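El regreso de los bloques

En el taller Civora guardan los bloques de colores en cajas bajas, sin orden. Es un juego muy antiguo y no pide instrucciones: se pone una tabla en la mesa, se sacan las piezas y se empieza. Yo pasé allí una mañana de diciembre y construí tres torres, todas malas.

La tabla clara ayuda mucho — los colores se ven mejor sobre la madera. 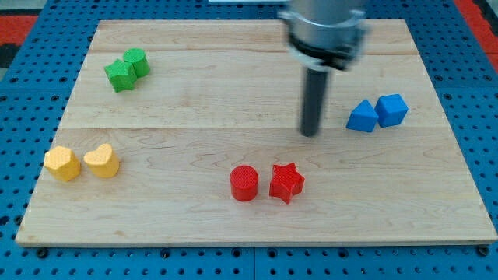

Ocho bloques sobre una tabla de arce, dos de cada color.

El juego pequeño cuesta 9 euros y se guarda en cualquier cajón.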